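Saturday, August 8, 2020
Posted by the lab instructor, Dreltport Evening School

Robots by Hand, Session 6: Teaching by Showing

Welcome back! Tonight we get to the part of the course I look forward to most. Up to now you have written every motion yourselves, one waypoint after another, and you know how long it takes to get a gripper to a spot and back. From here on, you show the robot the task and let the learning program work from your recordings.

Two ways to show a robot something

The first is to take hold of the arm and move it. The motors go slack enough for you to push the joints around, and the controller writes down every joint angle as you go. People call this hand guiding or kinesthetic teaching. It feels wonderful the first time you try it! You get the weight of the arm in your own hands and you learn quickly which poses it dislikes. The trouble starts with two arms, when you need both of your own hands for one of them, and your body keeps blocking the robot's cameras.

The second is remote control, or teleoperation. You stand off to the side and drive the arms from a pair of controllers or a small copy of the arms, and the robot follows. Your body stays out of the view, and both arms can move at once. You do lose most of your sense of touch, so expect to squeeze too hard at the start. We use the Monirus station for this, with the Bevura recorder running next to it.
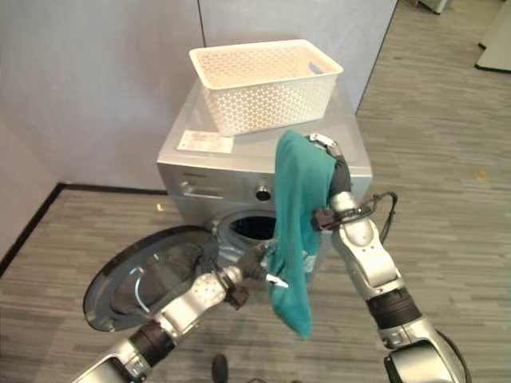
Laundry is a lovely teaching task, and I will defend it against anyone who wants to go back to stacking blocks. Cloth never hangs the same way twice. A block has a position and an angle, and you can write those down, but a shirt has folds, and the folds move while you are moving. Look at where the right gripper has hold of the teal cloth: the top is bunched tight in its fingers and everything else just hangs, down past the side of the drum opening. The pinch is the only part the operator controls directly. The rest has to be steered by raising, lowering and swinging that one point, and a good operator lets the cloth settle before going for the opening. Notice too that the left gripper is down in front of the drum while the right one holds the cloth up. Think about both arms all the time, even when only one has a job.

What makes a good demonstration

Before you record, run through the whole task once with the recorder off. Decide where each arm starts and where it ends. Then keep to these habits:

- Move at a steady pace. Long pauses while you think get recorded as part of the task.
- Approach an object from a direction the head camera can see.
- If you fumble, recover and keep going. A clean recovery is worth keeping, and it teaches the robot something a perfect run never will.
- Change the starting layout a little between runs. Shift the basket, turn the cloth, grab a different corner.
- Mark each run as keep or discard right away, while you still remember it.

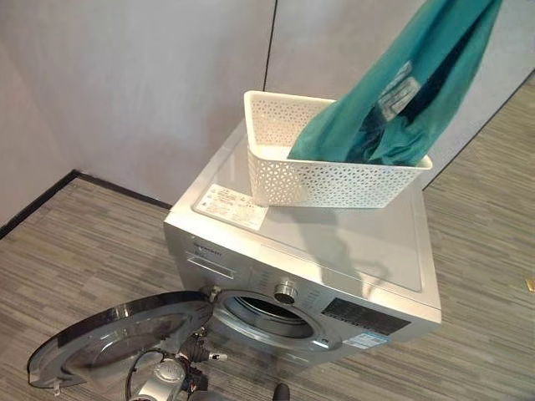

That fourth habit is the one students skip, and I understand why. Once you have found a start that works, it is tempting to use it all evening. But 50 runs from the same start mostly teach the robot that one start. I would much rather have a smaller pile with real variety in it. Our class set stands at 1053 runs from all the groups together, and the ones I am fondest of are the messy ones in the middle, where people had stopped being careful about the layout and hadn't yet gotten tired.

Wrist view and head view

Each run saves several camera streams side by side. The head view tells you where things are in the room. The wrist view rides along with the hand, so it shows the last few inches of a grasp up close, but it swings and blurs whenever the arm moves fast. Scrub through both when you check your runs. If the wrist view is a smear from start to finish, you were rushing!
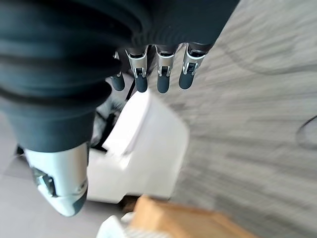 Fig. 3. Wrist view, hand open: the fingers are fairly sharp, the white object between thumb and fingers is blurred.

For next time

Read the Dumitrescu handout on copying errors, up to the section on drift. We will talk about why small mistakes pile up when a robot repeats what you showed it, and what extra demonstrations can do to help. Each pair should also bring one run they kept and one they threw out, with a sentence or two on the difference. Recordings can run up to 300 seconds; trim anything longer before you hand it in.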